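Fernthorpe library branch to close for 14 weeks for heating work

Dec 23, 2025

The Fernthorpe branch library will close after the holidays so that its boiler and most of its heating pipes can be replaced, the town said in a notice to residents.

The closing is planned to last 14 weeks. The book drop by the front steps will be locked for the whole period, and items checked out from Fernthorpe can be returned to the Branum branch instead. Due dates on anything already out will be moved back to the week the building reopens, and no late fees will be charged.

Branch manager Wayne Lavoie said the old boiler shut down 5 times this fall, starting in September, and that parts for it have become hard to find.

"We had mornings when the reading room was too cold to open," Lavoie said. "People stood in the lobby with their coats on waiting for it to come back up. We patched it each time, but the last repair was only meant to get us through the year."

The work will be done by Simard, a heating contractor that also replaced the system at the town hall. Crews will start in the basement and move up to the main floor, where the shelving along the north wall has to be taken down to reach the pipes. The children's room will get new radiators and new carpet.

Holds will be sent to Branum unless the cardholder picks another branch. Anyone who wants to change a pickup location can do so by phone or at the desk before the closing. Branum will stay open 2 extra hours on weekday evenings while Fernthorpe is closed, and its parking lot on Vekwood Street will have a one-hour limit lifted for library visitors.

Story time and the homework group will move to the Branum meeting room, which holds 100 people. The seed exchange and the tax help sessions will also meet there. The knitting group has not settled on a place yet, and members should check the sheet at the front desk.

The public computers at Fernthorpe will be put in storage. Four of them will be set up at Branum if there is room, Lavoie said. The local history files will stay in the building under plastic covers and cannot be viewed until the work is finished.

Staff members from Fernthorpe will be assigned to Branum for the length of the project. Patrons with questions about accounts, holds or meeting space can call the Branum desk during open hours. 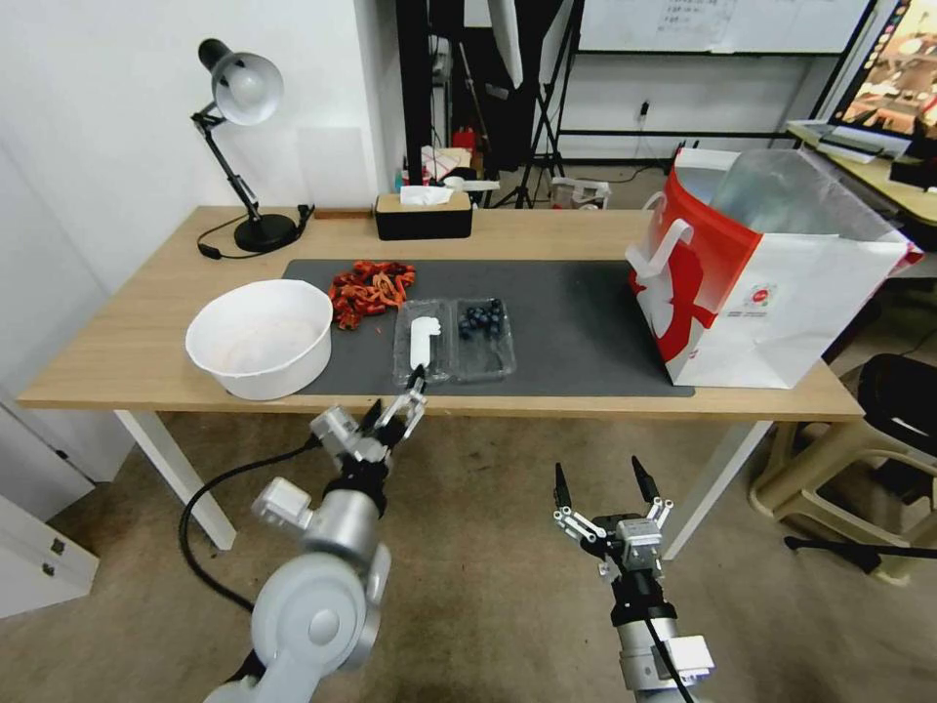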